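Last updated: March 24, 2022

4. Bed-making as a test of household readiness

4.1 Why this chore

Most reports of household automation rest on tasks with rigid objects: cups, boxes, door handles. These are useful but they flatter the machine. A cup keeps its shape when touched, and the place to grasp it can be worked out before the arm moves. Bedding has neither property. The shape of a duvet changes with every contact, much of its surface is hidden from any single viewpoint, and the part that matters most (the near edge) is often folded under itself.

We therefore took bed-making as the main chore in the Lorkus study. It is done daily in homes and many times a day in hotels and care homes, it needs two arms, and people agree fairly well on what a finished bed looks like. The work was carried out in furnished bedrooms at the Flarnthorpe site. Furniture was left in place, including bedside tables and the small items standing on them, so that the arms had to work next to objects they were not meant to touch.

4.2 Task definition

A run begins with the duvet lying unevenly over the mattress and ends when the controller declares the bed finished or when the time limit of 900 seconds is reached. Between these points the system has to find the near edge, take hold of it at two places, lift, draw the cloth level and release. Pillows may be moved but need not be. No markers are sewn into the bedding, and the cloth is the ordinary household kind - we made no effort to choose covers that contrast with the pillows or the walls.

The approach phase deserves separate mention. Both hands are brought up in front of the draped side with the fingers open and pointing upwards, and the controller then waits for an estimate of the edge. Figure 1 shows this arrangement. White on white is a hard case for the edge finder: where duvet and pillow meet, there is little difference in colour to work with, and the estimate has to rely on shading. At the near side the change from white cover to beige cloth is far easier to detect.

Figure 1. Open-hand posture in front of the draped duvet, with the beige layer hanging below it.

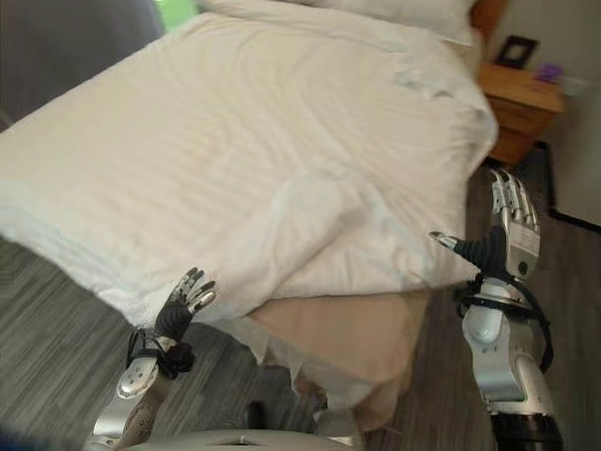 Can a machine make a bed without help at present?

Only under narrow conditions. With a single duvet, a known mattress height and enough clear space beside the bed, the full sequence can be completed without a person stepping in, but the result is uneven and slow by household standards. Add a loose blanket or tuck the cover under the mattress, and a person is usually needed.

4.3 Grasping and lifting

We logged 453 attempts at a two-handed grasp. An attempt was counted when both hands had closed, whatever they had closed on. This matters for how the figures should be read, as a closed hand is weak evidence of a good grasp. The fingers may hold the outer cover only, the cover and filling together, or the cover and a layer underneath it. The motor currents for the last two cases overlap so much that we stopped trying to tell them apart from current alone.

The Ceveo grasp planner chooses two points on the near edge and sends them to the arms separately. It assumes that the line between the points is more or less straight. In practice the points are often at different heights, and the cloth between them sags into a loop. A small sag is harmless and gives the arms some freedom. A deep one leads to two kinds of trouble. The loop may catch on the body of the robot when the arms draw back, or its weight may pull the cover out of the weaker grasp. Raising both hands together before pulling reduces the first problem and makes the second slightly worse.

Pinching with the fingertips also twists the cloth. Creases spread out from each grasp point, and the cover then pulls along those creases instead of along the edge. A human worker corrects this by letting the fabric slip a little through the hand. Our controller has no slip mode: it can hold or it can let go. Regrasping is the only remedy open to it, and each regrasp uses up time and may lose the edge estimate obtained earlier.

A further difficulty is the lower layer. When the duvet edge is lifted, the cloth beneath may come with it, stay flat, or gather into folds just behind the edge. The planner does not model this layer at all. From the head camera it is often seen only as a narrow band under the lifted cover, and motion blur during the lift removes much of the detail that might have been used to segment it. We tried slowing the arms to obtain sharper images. Edge tracking improved, but runs that were already close to the limit then failed on time, and the slower setting was dropped.

Figure 2 shows a two-handed hold on the near edge. The hand on the right of the view is higher than the one on the left, the cover hangs slack between the two points, and part of the tan layer can be made out below the fold.

Figure 2. Two-handed hold on the white cover, with sag between the grasp points. Some motion blur is present.
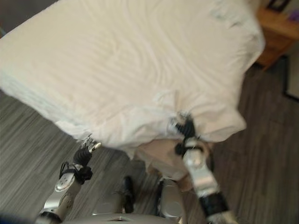 4.4 Comparison with a shop-floor task

To see whether these faults belong to bedding or to cloth handling in general, we repeated the grasp and lift phases on a packing bench in August, using folded dust sheets. The bench task was drawn from the Bang parts-handling set, which includes two cloth items. Table height and lighting were fixed, and the sheets always arrived with the same side facing the robot.

Under these conditions the edge finder seldom lost the edge, and the sag between the hands was easier to limit, as the sheets were thin and unfilled. Twisting at the fingertips remained. We take this as a sign that the twisting comes from the hand and its control, while most of the trouble with sag and hidden layers comes from the bed itself - a large, soft object that cannot be turned to suit the machine.

The bench results should not be read as showing that shop-floor work is solved. The sheets were put out by a person, and a person took away any that fell. When that handling time is included, the gain over manual work disappears for small batches. Larger batches were not tested, and the feeder that would be needed for them is still on order.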